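Chapter 6
Teaching by Showing

In the earlier chapters we wrote every movement of the arm as a list of points. This works well when the part always lies in the same place. It works badly in a kitchen or a small workshop, where things are moved all day and no one wishes to write a new program each time.

In this chapter the person shows the task and the robot records it. There are two common ways to do so. In the first, called hand guiding, you hold the arm itself and lead it through the movement. In the second, called remote control, you stay at some distance and move a second device, which the arm follows. Hand guiding is easy to learn, but your own body is often in front of the camera. Remote control keeps the view clean – the price is that you do not feel the weight of the object.

One recording of a task, from the start position to the end, is called a demonstration. The set we use for the exercises was made in the Plurkow laboratory and has 308 demonstrations, divided over four tasks. Three of them take place on top of a cabinet, and the last one concerns its drawers.
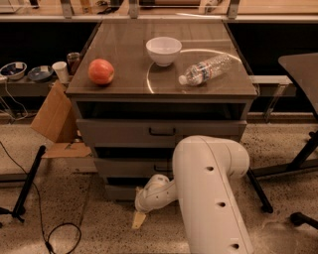 6.1 BEFORE THE FIRST RECORDING

Look first at the working surface. An apple, a bowl and a bottle on its side ask for three different grasps, and a glossy top gives reflections which the camera also records. The drawers are a separate matter. To reach a low handle the arm must fold down near the floor, and the operator should practise this slowly before any data are kept.

Write down the start position of the arm. We shall need it again in Section 6.3, when we compare demonstrations of different length.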